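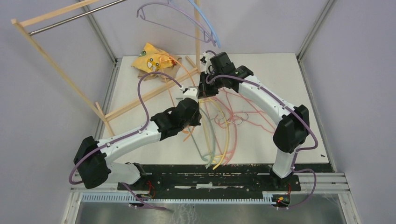
Will the next Jidari laptop still have a separate charging port?
Charging moves to USB-C on every model, and the old barrel socket goes.

Océane Boychuk, who runs hardware planning at Jidari, confirmed the change when we spoke in August. The 14-inch model gets 4 USB-C ports, 2 on each side, and any of them will take power. "We looked at keeping the barrel socket for one more year," she said. "It takes up board space, and the part was only coming from one supplier."

That supplier was Štěpánek, which stopped taking orders for the connector in spring. Boychuk would not say how much stock remains for repairs. "Enough for the warranty period."

Existing docks are a harder matter. The Gisura dock draws its supply from the barrel socket and will not work with the new machines, with or without an adaptor. Mercedes Usuga, who looks after 624 Jidari laptops for the council in Stullavville, has 200 of those docks on desks. "They were bought to last two laptop cycles," she said. "They will last one."

Boychuk said a firmware fix had been tried and dropped — the dock's controller cannot negotiate power over USB-C. A trade-in price is being worked out. Usuga has asked for it in writing before she places her next order.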